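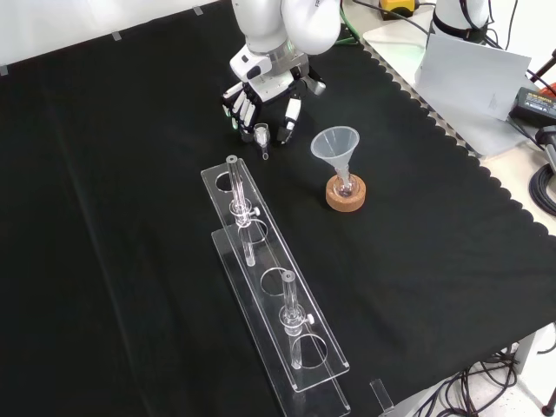
Slide 1. Glassware station, Clenell planning stack. Test tube held above the rack.

Speaker: Silvia Vávra, Pavier
Version of 01/02/2019

Good morning, and thank you to our hosts at Clotedport. My subject is the software between the camera and the arm. I will not discuss hardware selection today.

Clear glass and clear acrylic are hard for a depth sensor. Readings pass through the wall of the tube and land on the cloth behind it. Clenell therefore does not use depth for glass. It looks for rims and bright edges in the color image and fits a known shape to them.

(Pause. Next slide.)
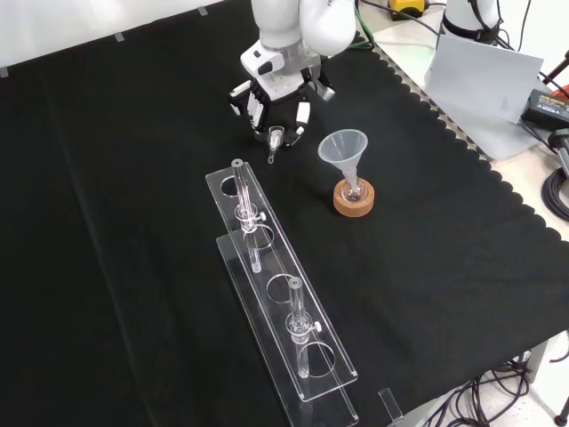

Each grasp is stored as a pose relative to the part, with its own limit on finger force. A short adapter and a long tube do not share a limit. The planner treats the funnel, flask and cork ring as a single obstacle and keeps the held piece clear of it during every move. Operators may edit the margin in the Chauvin console, but a change takes effect only after the plan has been checked again.

The test log holds 803 planned moves. The planner rejected 6 of them before motion began. Two of these came from a wrong tool offset, corrected in November.

(Next slide. Allow time for questions on calibration.) 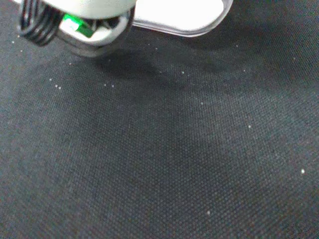
Close to the surface, control passes from the fixed view to the wrist view. The gripper casts its own shadow on the cloth, and our first edge detector marked shadow borders as objects. The present version compares four consecutive images and drops any edge that moves with the hand. Lint is removed by a size filter.

Refer questions about licensing to the Pavier office.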